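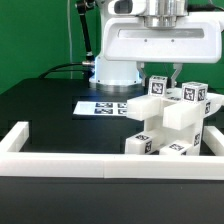
Black top with the blue light at the base. Posted by pgamage

Sheen mismatch on dark flat finishes, and whether to touch up or recoat
Started by pgamage, September 13, 2025

pgamage
I have a recurring problem with dead-flat finishes in our workshop in Clunberg. Dark colors are the worst. Any spot that gets wiped often goes slightly glossy, and touch-ups show as a halo at low angles even when the color match is perfect from straight on. The product is Nestico Flat, water-based, applied by roller. Same can, same roller cover, stirred properly. Is there a repair method that works, or is full recoating the only answer?

m_zamudio
Two separate faults. The glossy spots are burnishing. A flat finish gets its low sheen from matting agent sitting at the surface, and rubbing levels it. The halo is a film build problem: the touch-up sits on sealed paint and dries at a different rate than the original did. You won't fix the first with more paint unless you also change how you clean.

ibn_coatings
Agree on burnishing, disagree on the halo. Most halos I get called out for are application, not film build. Original coat was rolled, touch-up was brushed. Thin the touch-up slightly with water, use a small roller with the same nap, and feather past the edge of the damage.

m_zamudio
He said same roller cover.

ibn_coatings
Same cover, yes. He didn't say same loading or pressure. A nearly dry roller leaves a tighter stipple, and that reads as a sheen difference on charcoal or black.

pgamage
Loading was lighter on the touch-ups, I will admit that. Cleaning is a damp microfiber cloth, no detergent. Would scuffing first help?

yfilali
Don't go finer than you need to. I tried 800 on a dark flat panel and it polished the surface before it cut anything. On flat paint I scuff by hand with a worn gray pad, then wipe and let it dry fully. 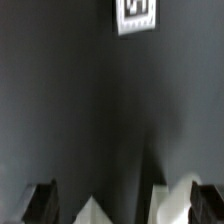 Matte gray, darker through the middle. Posted by yfilali

yfilali
Before anyone repaints a mid-gray, check it under a second light from another direction. Soft light alone can shift the tone from blue-gray to near charcoal across one surface. I have seen people order a new tint over that. If the dark area moves when the lamp moves, the paint is fine.

solene_g
Seconding the lamp test. Also get a gloss reading if you can borrow a meter. At 85 degrees you will pick up burnishing that 60 degrees misses completely.

ibn_coatings
A meter is overkill for a workshop.

solene_g
Borrowing one costs nothing. Repainting a wall for the wrong reason costs a day.

m_zamudio
For horizontal surfaces I would stop using wall flat altogether. Sustow sells a two-part matte clear that takes wiping much better. It comes out a little shinier than dead flat -- call it a dull eggshell -- but it stays even.

pgamage
Is the clear compatible with Nestico over the top of existing paint?

m_zamudio
It was on mine, after 2 weeks of cure in March. Do a test patch.

yfilali
Longer if the room is cold. And mix it the whole time you're working, the matting agent settles.

pgamage
Test patch goes on the underside tomorrow. For the walls I'll recoat corner to corner and keep the cloth off them.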